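Section 4. Recording the Microwave Task with Two Hand Grippers

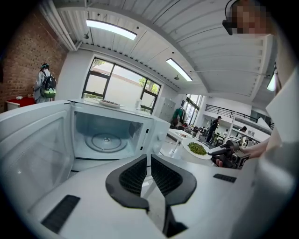 Figure 4. A gripper in front of the open microwave. The plate of green vegetables is next to the right gripper.

Student manual of the Trerkley Robotics Club, version of June 2024. Written by Liviu Bucur, corrected by Madalena Baptista.

In this section you record the task "plate into microwave". You need to finish Section 3 (calibration of the gripper opening) before you start. If your pair was given the grippers from another pair, repeat the calibration also, even when the numbers on the sheet look correct.

4.1 Before you start

1. Write both gripper numbers in the Arnenar logbook. Left and right are written in separate columns.
2. Check that each memory card has at least 38 GB free. The recorder does not give a warning when the card becomes full, it only stops.
3. Take the microwave plug out of the wall socket. The plug stays out during all of the session.
4. Clean the finger pads with a dry cloth. Do not use alcohol on them.
5. Put on the headset and tighten the band at the back. It should not move when you look down to the counter and up again.

CAUTION: Never run the microwave during a recording. The task ends when the door is closed. There is no step for pressing the buttons or turning the dial.

4.2 Start position

6. Open the microwave door fully. A door that is half open will be hit by the left gripper.
7. Stand so that you reach the inside of the microwave without bending your back. Shorter students may use the step from the tool room.
8. Hold both grippers in front of the chest with the fingers open and count to three. The software Jalali needs this pause for finding the beginning of the episode.
9. Press the trigger button on the right gripper one time. One short tone means recording. Two tones mean that the left gripper is not connected, see 4.5.

4.3 Doing the task

10. Take the plate by the rim with the right gripper. Close the fingers slowly until the plate does not turn.
11. Bring the plate to the opening. Keep it level and go in straight from the front.
12. Put the plate down on the turntable ring and open the fingers completely before you pull back.
13. Close the door with the left gripper. Push with the outer side of the fingers, not with the tips.
14. Return to the start position, count to three and press the trigger button again.

Note: If the plate falls or touches the door, do not stop in the middle. Finish the movement, then mark the episode with "F" in the logbook. Pouran Naseri collects the failed episodes for her part of the project and she wants them complete.

Note: Other people may walk or sit behind you in the room. It is no problem for the recording, but please ask them not to talk to you between step 9 and step 14.

4.4 How many episodes

Every pair records 43 good episodes. Change the roles after half of them. The training set for the Dudport competition had 1,034 episodes in December, and 176 of these were removed by reason of covered camera lens. So please look at the lens before each episode. A sleeve can also cover it, therefore roll up long sleeves.

4.5 Common problems

Two tones at start: Switch off the left gripper, wait ten seconds, switch on. If it repeats, change the cable of the charging base.

Fingers do not close completely: Look for food between the fingers. After cleaning, repeat the calibration from Section 3.

Jalali shows "no start found": The pause in step 8 was too short. The episode can not be repaired, record it one more time.

For other problems write to Bijan Karimi and include the gripper number and the episode number.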